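4.2 Self-serve drinks and waiting time

Staff at the Perkport site poured every drink by hand until April. Two dispensers then replaced the counter service, and we recorded 300 visits under each arrangement. Median waiting time fell from six minutes to two. Visitors at Pasura, where counter service continued, showed no change in behaviour over the same period. Figure 2 shows a dispenser with its tap at the front.

Figure 2. Beverage dispenser on a white tabletop. 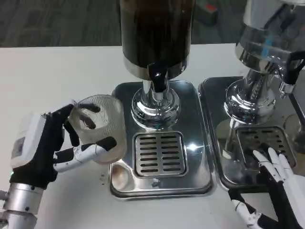 Itow
Corresponding author, Hollis Centre for Hospitality Research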